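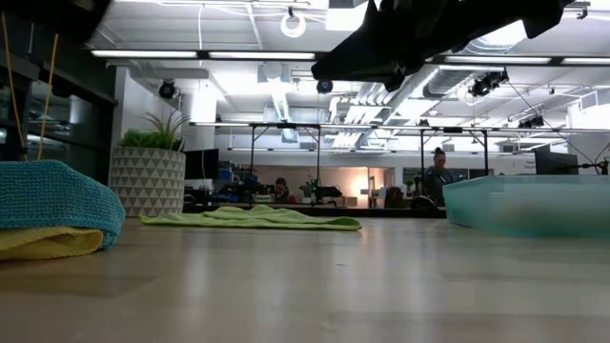

9 Apr 2024. Second day on the dye fastness trial for Royer. The wash bath was kept at 43 degrees and the swatches stayed in for ten minutes, as Kevin Lenihan has asked. I am still not content with the rinsing, it was done in a hurry before lunch. For the rub test we need a fabric with a raised surface, and I thought of something like the teal cloth on the left of the table, with the waffle knit. A flat weave gives too kind a result – the dye sits lower and the rubbing cloth does not reach it.

Results so far: Grimwood red lost colour in 3 swatches of 4. Berkanier blue is good, only a weak stain on the wool strip. I must repeat the red with less salt, and write the weight of the salt this time.

Liya Mamo has the grey scale card in her drawer. Please put it back there after use, it fades if it lies in the light.

To order: wool strip (nearly finished), labels, soap flakes from Clirkine. The light test goes on until July, so do not move the samples on the window side.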